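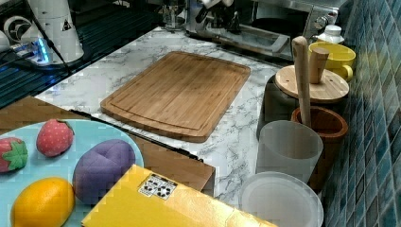
March – panel notes, posted by the survey desk
Print | E-mail

Signed up for Pravaver with the test account at 9:40 a.m. Profile took 7 minutes, mostly household and shopping questions. First survey screened me out on page 2, no points given. Second one paid 40 points.

Cash-out starts at 1,000 points, gift cards only. Hodex pays less per survey but gives a few points for a screen-out – worth adding a column for that in the comparison sheet.

Soso app still logs out when the phone locks. Answers were kept, timer was not. Try again on the older phone.

Donati invite mail went to spam. Moved it, have not opened the link yet.

To do: check whether Pravaver points expire. The help page and the terms disagree.

Contact | Copyright Survey Desk Notes | Back to top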